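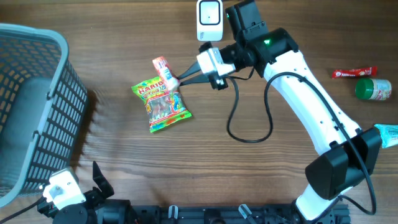
Tuma two-arm kit: grip fault after 610 cycles

We bought the Tuma kit from Covholm in April for a sorting bench: pick up candy, drop it in a mesh basket. Setup was easy and both arms clamp to one rail.

The trouble is the right gripper. At 610 cycles it began to hold on after the open command. The joint light stays green, so you get no warning that anything is wrong. The log showed the motor drawing almost 944 mA with the fingers shut. Candy rolls got crushed – bags came through fine.

Covholm sent a new finger motor, and it did the same thing at cycle 2269. Capping the grip force in software has helped.

The loose cable at the wrist also needs a clip. Keep your hands clear until you cut the power. Two stars out of five.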